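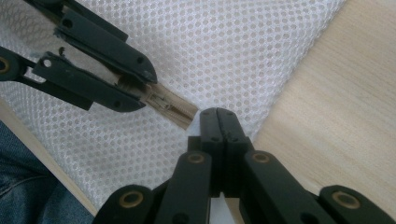

Budget for the second pair of hand-held grippers closed on Monday. Two quotes came in, one from Karnovholm and one from Horrocks, and I have spent more of January on the spreadsheet than I'd planned.

Karnovholm wants $900 a unit with cables and a spare linkage set. Horrocks is $723, cables extra, and bushings sold only in packs. Once freight is added the gap is small. Hipólito favours Horrocks for the parts catalogue. I favour whoever stocks fingertips, as fine work on zippers and cloth is what we're costing for and the tips are the line I underestimated last year.

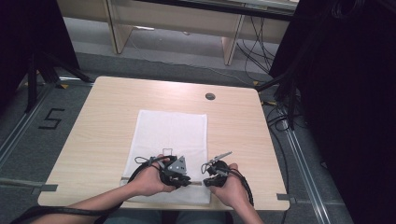

Consumables get their own line this time: cable, tape, towels, mesh. That comes to $234 a quarter at current use. The Lumex lighting upgrade is deferred until the grippers are paid for, and Rito has agreed to hold the old price on labour.

Still open is whether to buy a third unit as a cold spare. Maximiliano Aravena has asked for a failure log before he signs anything, so I'm colour-coding one now.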